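Section 4: Setting Up the Shop Counter

By now you should have the Trusow play kitchen standing up, facing the right way, and attached to the wall with the bracket supplied in Bag 2. If it is standing up and facing the right way but the bracket is still in the bag, go back to Section 3. We'll wait.

This section covers the counter itself, the storage bins, and the toy food, in that order. Please keep to that order. Children given the food first will not release it for the assembly of anything.

Before you start

You will need:

the counter top (wrapped separately, heavier than it looks)
the storage bins
the bag marked Groceries
a soft dry cloth
8 rubber feet, of which you will drop one

Allow 36 minutes. This was the time taken by Mervin Grewal, who wrote the first edition of this guide, and he had the house to himself.

CAUTION: Keep the bag of rubber feet away from children under three. They are small, round and look like liquorice.

4.1 Fitting the counter top

1. Lay the counter top face down on a blanket or carpet. Don't use the box it came in. The staples are still in the box.

2. Press the rubber feet into the drilled holes. They go in with a firm thumb. If one won't go in, it is upside down.

3. With a second adult, turn the top over and lower it on to the base unit. Each foot should settle in its own hollow. If the top rocks, lift it and look for the dropped foot.

4. Tighten the two side screws by hand, then give each one a quarter turn with the key. Stop there. A quarter turn more has never improved anything and has split several side panels.

NOTE: The strips in the wood vary in colour, and there will be small knots. We do get letters about the knots. They are part of the tree.

4.2 Placing the bins

Bins go along the far edge of the counter, in a row, with the working space in front. There is a school of thought that says they should go at the front so the customer can reach them. The customer can reach them perfectly well from the back, usually with both arms, and the shopkeeper needs somewhere to put things down.

1. Wipe the counter with the dry cloth.

2. Stand the bins side by side along the back. Leave a finger's width between them, or the end one will be pushed off whenever the middle one is pulled out.

3. Turn any bin with a handle cutout so that the cutout faces the shopkeeper. It makes the bin easy to drag forward, and it gives small hands something to hold that isn't the rim.

4. Check that none of the bins overhangs the edge.

If you bought the Paredes extension shelf, don't put the bins on it yet. It is rated for play money and the telephone.

4.3 Stocking the shop

Open the bag marked Groceries over the counter, never over the floor. Several of the pieces roll, and the ones that roll are always the ones that fit under a fridge.

Sort by shape before you sort by type. Adults want to put all the vegetables together and then all the fruit, and will stand there arguing with themselves about tomatoes. Long things and short things is a much better system, and a three-year-old can run it without supervision.
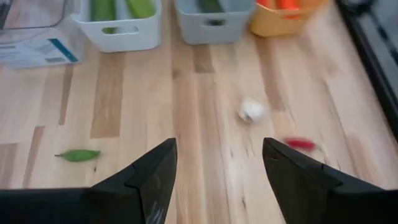 Long vegetables should be stood on end in a bin, as if they were in a vase. They take up less room, they can be grabbed by the top, and the shopkeeper can see at a glance whether the shop has run out. The two green ones standing in the white bin could pass for cucumbers or for courgettes, and we suggest you let the shopkeeper decide which they are on the day, as the price will change accordingly. Small pieces, such as anything along the lines of a red chilli or a green pod, are better left lying on the wood until last. Dropped in first they go straight to the bottom and are not heard of again until you move house.

1. Pick out the long pieces and stand them in one bin. If they lean, add another long piece. If they still lean, let them.

2. Put round and chunky pieces in the next bin along. Heavier ones at the bottom.

3. Spread the small pieces out on the counter so that you can see them all. Check each one for cracks or rough edges. Anything cracked should be thrown away, preferably after bedtime.

4. Put the small pieces in the last bin, or leave a few of them out on the counter as today's specials.

NOTE: The counter does not have to be clear for play to begin. Earlier editions of this guide said it did. We have since met some children.

4.4 Opening for business

Stand the shopkeeper behind the counter and the customer in front. The roles will be swapped within a minute and then swapped back. Provide one bag or basket per customer; sharing a basket leads to disputes that are outside the scope of this guide.

The Irnenix till, if you have one, sits at the right-hand end. Put the batteries in now or, if you value your afternoon, say they are on order. It has a volume switch underneath. The switch has two settings and we apologise for both.

You may be charged 1,000 pounds for a single vegetable. Pay it.

4.5 Putting it all away

1. Ask for all the food to be returned to the shop. Phrase this as a delivery. "Tidy up" gets you nothing, whereas a lorry arriving with stock is a serious matter and everyone must help unload it.

2. Refill the bins in the same order as in 4.3: long, chunky, small.

3. Look under the base unit, behind the bins and in any coat pockets.

4. Wipe the counter with a cloth that is barely damp and dry it straight afterwards. Standing water will lift the grain. So will juice, which is more likely.

CAUTION: Do not wash the food pieces in a dishwasher unless the label on the bag says you can. Some of our ranges survive it. The others come out as modern art.

4.6 Care of the counter top

Light scratches can be left alone. If they bother you, rub along the grain with very fine sandpaper and finish with a thin coat of Drorner toy-safe oil, then keep everyone off it overnight. Never rub across the grain. You will see it every day afterwards and blame yourself.

Crayon comes off with a little washing-up liquid on a cloth. Felt-tip mostly doesn't. Stickers will peel away cleanly in the first hour, and after that they should be regarded as signage.

4.7 If something isn't right

The counter rocks. See 4.1, step 3. It's the foot.

The bins slide about. The surface is dusty or has recently been oiled. Wipe it down and let it dry properly.

Long pieces won't stand up. The bin is too wide for the number of pieces. Use a narrower bin or roll up a tea towel and wedge it in beside them.

Pieces are missing from the bag. Check the packing list on the inside of the lid, then check the floor, then check the child. If a piece is still missing, send us the number printed on the bag and we'll post a replacement. Please tell us which piece you are short of by its name on the list. "The green one" narrows it down less than you would think.

The shop has closed and the shopkeeper has gone to be a vet. No action needed. Leave the bins where they are. Trade generally picks up before tea.

Go on to Section 5 for the shop awning, which has poles.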